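Faraday pouch for phone, does foil work just as well?

Posted by busus_13

Need to keep my phone quiet during client meetings, boss is nervous about leaks. Got a Flanell pouch, 2 layers of shielding fabric. Put the phone in, called it from the desk line, rang right thru. Is the pouch junk or am I using it wrong? Coworker says kitchen foil is better. Also the meetings are at my house half the time, if that matters.

Frerichs

Flap. Its always the flap. Fold it over twice and press flat, no gap at the corners. Then test again, near a window where signal is strong. Mine is 8 months old and still blocks calls, but fabric wears out at the crease so retest every so often.

Foil works if you wrap it tight, a few layers. Tears the second you put it in a bag tho.

condier40

just turn it off

Frerichs

Off is fine for most people. But if you're really worried about the mic, a pouch does nothing for that. It blocks radio, not sound. Phone can still record and send it later once its out. So leave it in another room, door shut. Same with smart speakers, tablets, baby monitors, anything that listens. At home thats a longer list than you think, walk thru every room incl. the kids stuff. 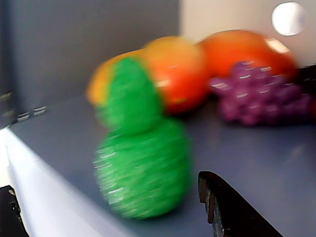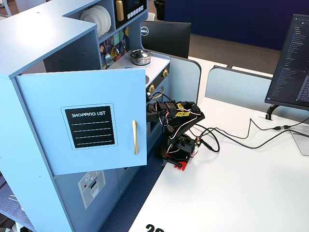 Quick test, same order every time

Wifi on, bluetooth on, volume up. Phone in pouch, wait 40 seconds, then call it. Straight to voicemail = good. Rings = refold and try agian. Then do the same with a message and a bluetooth headset. If it fails after refolding, send it back.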